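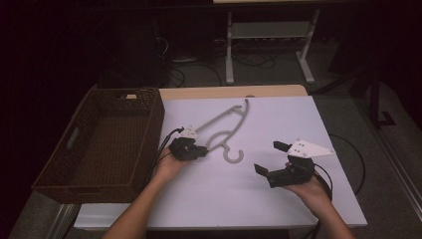

Grey plastic hanger on the white board, brown woven basket at the left.

Lurmont Hanger and Basket List

README and data card, version 2
Released 5 October 2018

Summary

The Lurmont list records clothes hangers and the baskets used to store or carry them. It holds 155 item records: each is one physical hanger or one physical basket, measured by hand and described with a fixed set of terms. Of these, 147 records are complete. The remaining eight lack at least one required measurement and are marked as partial in the status column.

The list was put together for people who plan wardrobes, utility rooms and shop storage and who need real sizes for everyday items. Catalogue sizes for hangers are often given as a single width. That figure leaves out the hook, the depth of the shoulder and the height of the frame, all of which affect whether a hanger fits a given rail or goes flat into a given basket.

Contents of the package

items.csv — one row per item, all measurements
terms.csv — the permitted values for every descriptive column, with definitions
pairs.csv — results of the fit check between hangers and baskets
changes.txt — differences between this version and the first
readme.txt — the present document

All files are plain text in UTF-8. Columns are separated by commas and decimal values use a full stop. Fields containing a comma are enclosed in double quotes. There are no formulas and no hidden rows. An older spreadsheet copy was dropped in this version after it was found to turn some item codes into dates.

Columns in items.csv

code
Item code. The first letter is H for a hanger or B for a basket. Codes are never reused, and a withdrawn item leaves a gap in the sequence.

type
For hangers: plain, looped, trouser bar, clip, padded, child. For baskets: open, lidded, stacking. See the notes on looped hangers below.

material
Main material by weight. Permitted values are plastic, wood, wire, metal tube, woven, fabric and mixed. The value woven covers wicker, rattan, seagrass and paper cord. Telling these apart by eye is unreliable and we did not attempt it in the main column. Where a label or receipt gave the material, it is copied into the notes.

colour
One plain colour word. Shades are not recorded. Grey includes everything from pale to charcoal.

width
Hangers: greatest distance across the shoulders, in millimetres. Baskets: longer outside edge at the rim.

height
Hangers: from the lowest point of the frame to the top of the hook. Baskets: from the surface to the rim, not counting any handle that stands above it.

depth
Hangers: greatest thickness when lying flat, including the hook if it stands proud of the frame. Baskets: shorter outside edge at the rim.

hook_opening
Hangers only. The clear gap at the mouth of the hook, measured with no load. Hooks that swivel are turned to line up with the frame first.

bar
Hangers only. Yes if there is a full bar between the shoulders, no if there is none, part if the bar is broken or has a slot.

handle
Baskets only. Cutout, loop, rope or none. A cutout is an opening in the wall of the basket. If the handles differ from side to side, the value refers to the short sides.

inner_width, inner_depth
Baskets only. Taken at the floor. Most woven baskets narrow towards the bottom, and the floor is what decides whether a hanger lies flat.

status
Complete or partial.

notes
Free text. Damage, repairs, labels and anything that made measuring difficult.

Measuring procedure

Each hanger was laid on a flat, pale board on top of a table. A pale surface makes the outline of a dark or mid-grey hanger easy to read against a rule. White wire hangers are harder to see on it, and for these a sheet of dark card was placed underneath.

The hanger is put down with the hook free. It is not pressed flat. Plastic hangers that have been kept under load are often slightly twisted, and pressing them gives a depth that is too small. Width is read first, then height, then depth. The hook opening is read last with a pair of callipers.

Every length was taken 2 times, with the item picked up and put down again in between. The value in the file is the mean, given to the nearest millimetre. If the readings differed by more than 5 mm, both were thrown away and the item was measured again. If the fresh readings also disagreed, the field was left empty and the record set to partial. Most of the partial records are padded hangers, where the edge of the filling is soft and there is no agreed place to stop.

Baskets were measured empty. Woven rims are uneven, so the rule was held across the middle of each side and not at the corners. Loose ends of weave sticking out from the wall were ignored.

Notes on looped hangers

The type looped gave the most trouble in the first version. It was meant for hangers whose frame forms one or more open loops in place of a solid shoulder, but it had also been applied to plain plastic hangers with a small strap notch. In version 2 the rule is as follows. A hanger is looped if a closed opening lies within the shoulder or the lower frame, apart from the main triangle. A notch that is open to the outside does not count. Records affected by the change are listed in changes.txt.

Looped hangers nest badly. The loops catch on the hooks of the next hanger in the pile, and a basket filled with them holds fewer than the widths would suggest. No packing figure is given for this reason.

The fit check

The file pairs.csv has one row for each hanger and basket pair tested. The hanger is placed in the empty basket, frame down. The result is one of the following:

flat — the whole frame touches the floor of the basket
tilted — the frame goes below the rim on all sides but does not lie flat
proud — some part stands above the rim
no — the hanger does not go in without bending

Turning the hanger diagonally is permitted and is recorded in a separate column named turned. A tilted result in a woven basket should be read with care, as soft walls give way a little and the same hanger may lie flat in an older example of the same basket. Pairs involving a partial record were not tested.

Sources of items

Items came from three places. The largest share is from the Flindum household store, which keeps mixed second-hand goods and allowed items to be measured and returned. A smaller group was bought new. The rest came from a cloakroom clearance at Vondráček, where hangers had been in use for years and many had lost their swivel. The source is not a column in the file. It appears in the notes where it has a bearing on condition.

Known limits

The list is not a fair sample of hangers in use. Wooden suit hangers are under-represented and wire hangers from dry cleaners are over-represented. Baskets are few next to hangers, and all were small enough to be carried by one person.

Weight is not recorded. It was collected for part of the first version, but the scale was replaced midway and the values did not match.

Load limits are not recorded and should not be inferred from material or thickness. No item was tested under load.

Colour should not be used to identify a product. Several identical hangers of different age were given different colour words.

Changes since the first version

The definition of looped was tightened, as described above. The inner_width and inner_depth columns were added for baskets. All hook openings on swivel hooks were taken again in September, after an error was found in how the hook had been turned. The column formerly named size was removed. It duplicated width for hangers and meant nothing in particular for baskets.

Use with Otier

The Otier shelf planner reads items.csv directly. Set the unit to millimetres before import — its default is centimetres and there is no warning. Empty fields are read as zero, so partial records need to be filtered out first. Otier does not use the hook_opening column and will drop it on export. Keep the original file if that value is needed later.

Terms of use

The files may be copied, changed and passed on, including for paid work. Please keep the version number with any copy, as item types are not the same between versions. Corrections should quote the item code, the column and the new reading, with a line on how the reading was taken. Corrections without a code cannot be matched to a record and will not be applied.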